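Workshop tips from a student picking team, part four: the bits between the clever bits

I promised a while ago that I'd write up the small stuff we've picked up at the Mangubat robotics club, and Melati Oei has been nagging me about it since (hello Melati), so here goes. We're a student team, we enter the Telgate bin-picking challenge in September, and most of what goes wrong for us has nothing to do with code.

Start with your bin. Clamp it. We spent a whole evening blaming the camera software for picks that landed a finger's width off, and the bin was creeping along the bench every time something touched the wall. One clamp on the side, done up properly, and a pencil line on the wood so you can tell if it has moved.

Next, cables. Leave slack! Far more than looks tidy. Rommel Dalisay likes a neat run and used to pull everything tight against the arm, which looks lovely until the wrist turns and a connector pops out. Make a generous loop at the wrist, then jog the last joint slowly to both ends of its travel and watch the loop while it goes. Cable ties are fine, but don't strangle the cable, and trim the tails flush or you'll scratch your hands on them (ask me how I know).

Air hoses want the same treatment. Cut the ends square with a proper cutter, push them home until you feel the second stop, and give each one a tug.

Test objects can come from your kitchen and the bottom of the toy box. Spray bottles are brilliant practice as they've got an awkward head at one end. See-through bottles are horrid for the camera, so put one in early and get your crying done in August. Empty them and rinse them first, please. We keep ours in a Sukico tub with a lid, and I write the entry number on the bottom of each in marker. Ours is 134, and it saves arguments on the day.

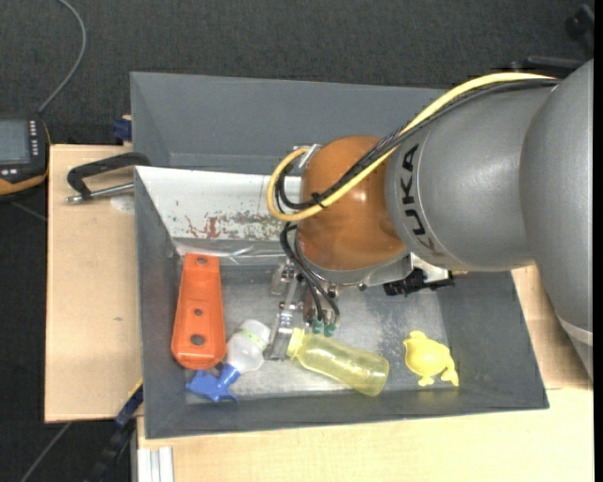
How full should the bin be when you're just starting out?

Three or four things with clear space between them, then add one more each time you get ten clean picks in a row.

Shiny bin floors drive me up the wall. Genalyn Bautista's trick is to move the lamp before you touch any settings: lower it, swing it round to the side, and look at where the bright patches go. If you're still stuck, a sheet of matt card helps for practice, but take it out well before the competition or you'll get used to it.

Last one, the pendant. Hang it up or put it in the same spot every time, with its cable out of the walkway. Whoever is holding it does nothing else, no phone, no biscuit. Gerardo Buenaventura runs our sessions and he's very firm on the biscuit.

Next time I'll do gripper fingers and the Jotunik screws that keep working loose.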